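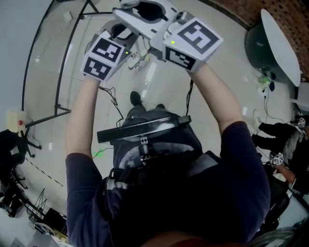 # Two years with a glossy white floor

8/19/18

The floor went down in April two years ago, and I said back then that I'd write something once I knew whether I liked it. I do like it. I would also change a few things, and a couple of people have asked me lately before buying tile of their own, so I'm putting it all in one place.

The room is the back room at Odside, the unit I share with Ilir Berisha. It gets used for all kinds of work, most of it done standing up. Before the tile it had gray carpet squares that came with the lease. They curled at the corners and held on to everything. If you dropped a small screw you were on your knees patting the floor for it. When the landlord agreed to split the cost of a new floor, we said yes before he finished the sentence.

## Why white, and why glossy

I wanted a matte gray. Ilir wanted white. The room has no window worth mentioning, and his argument was that a pale floor would make it brighter without our touching the lights. We borrowed sample tiles from Georgiev, the tile place out by the highway, and left them on the carpet for a week. The gray one looked like more carpet. The white one threw the ceiling lights back up at us, and you could tell the difference even with only a few pieces down.

So he was right about the light. With the full floor in, I stopped using the desk lamp I'd had for years.

The gloss I wasn't sure about and I'm still a little divided. It cleans easily. It also puts every overhead light on the floor a second time, and when you look down at something for a long stretch those reflections get tiring. If you spend the day looking straight ahead you won't care. If your work has you looking down at your feet, think about satin.

We went with the large format. Fewer joints to scrub. The salesman at Georgiev said large tile shows a bad subfloor more than small tile does, and he was telling the truth. The slab had a low spot near the door, and it had to be filled before anything else could happen.

## Putting it down

Bujar Kovačević did the work. He had done the bathroom in the unit next door and we'd seen it. He took 5 days, counting the one where all he did was pour leveler and tell us to stay out.

We did the tear-out ourselves to save money. The carpet came up in an afternoon. The glue under it did not. I rented a floor scraper and had blisters by the evening, and Ilir finished the last strip along the wall with a hand scraper the next morning. If I did it again I would pay for that part.

We bought 19 boxes of tile and had two left over, which are still stacked behind the shelving. Keep your leftovers. We've already needed one piece, and I checked at Georgiev last month and they don't carry that tile anymore.

Bujar started from the middle of the room and worked out, so the cut pieces landed along the walls where they're mostly hidden. He asked us which wall people would see first when they came in and made that the tidy one. I wouldn't have thought to ask.

## Grout

This is my main regret. I picked a white grout to match. It looked very good until the first rainy week. The joints by the door turned the color of weak tea and stayed that way no matter what I put on them.

What I've tried, in order:

- Warm water and dish soap with a stiff brush. Helped a bit, and only for a few days.
- Baking soda paste. A lot of rinsing for very little.
- A grout cleaner from Brover. This one worked. It smells strong, so prop the door open.
- A penetrating sealer, also Brover, once everything was clean and had dried overnight.

The sealer should have gone on at the start. Bujar told us to do it after the grout had cured and handed me a note with the waiting time written on it. I put the note in a drawer. The joints I sealed last fall still look fine. A light gray grout would have saved me most of this.

## Everyday cleaning

Sweeping comes first, always. A wet mop on an unswept glossy floor makes gray soup and pushes it into the joints. We have a wide dust mop from Junberg with a washable head, and it takes a few minutes to do the whole room. I do it at the end of the day. Ilir does it in the morning. Between us it gets done most days.

For the wet part I use a flat mop and plain warm water with a very small amount of soap. I used far too much for the first few months and couldn't work out why the floor looked cloudy. It was soap film. If your glossy tile looks dull after mopping, go over it again with water only and see what happens before you buy anything.

Then dry it. I skipped this for a long time. An old bath towel pushed around with the mop handle is good enough. If you let it air dry you get water spots, and on a white gloss under overhead lights you see all of them.

## Shoes

Black rubber soles leave marks. Not every pair does, and I can't tell by looking at them in the store. My own black shoes are fine if I pick my feet up and bad if I pivot. Most of the scuffs we get are in the spots where somebody stands and turns in place, and they come off with a white eraser sponge and light pressure. Press hard and you can take some of the shine with it. There's a patch near the bench where I learned that.

We talked about making it a no-shoes room. It lasted one morning. The tile is hard, and it's cold under socks until well into spring. I also don't want to be in socks with tools overhead or in my hands. What we did was put a long mat outside the door and a second short one inside, and that cut the dirt by more than any cleaner has.

Wet soles on gloss are slippery. On rainy days I keep a towel by the inside mat and everyone wipes their feet on it, visitors too.

## Cables

I'd say this was the surprise of the floor. On the old carpet a cable stayed more or less where you left it and you stopped seeing it. On white tile a black cable is the first thing you notice. It also slides. Anything light at the end of it slides too, so a small box you've set on the floor will follow you if you catch the cord with your foot.

Tape was our first answer. Standard black tape leaves glue behind on the tile, and the glue then picks up dirt and turns into a black outline of where the tape was. Rubbing alcohol gets it off. Cloth tape meant for floors comes up clean if you don't leave it for weeks.

For cables that hang down from something you're holding, I don't have a good fix. We clip up the slack when we can. Otherwise I look down before I step back, and having a bright floor does help with that.

## Noise

The room got louder. Carpet squares, ugly as they were, soaked up a lot. Now a dropped wrench sounds like a car accident and two people talking at once is hard to follow. We hung a couple of thick moving blankets on the long wall, and that took the edge off. Ilir wants proper panels. I want to wait and see what the lease renewal looks like.

## The one cracked tile

Last winter I dropped a bench vise. It landed on its corner and the tile cracked straight across. Bujar came back, cut out the joints, broke up the piece and set a new one from our leftover stock. He charged us 70 dollars and a sandwich. The replacement matches, but the grout around it is whiter than its neighbors, so I can always find it. There's a square of rubber mat under the bench these days.

## What I'd do differently

I'd use gray grout. I'd seal it when I was told to. I'd get the same white in satin if they made it, and I'd pay for the glue removal. The big tiles I'd keep exactly as they are, and I'd buy 2 extra boxes again.

Small parts are easy to find on it, even the clear plastic washers if you get your head down low and look across the shine. That alone has probably paid me back in time.

Next job is the baseboard on the short wall, which we never put back after the tear-out. The pieces are in the hallway and need paint. I'll write something about it if it gets done before the weather turns.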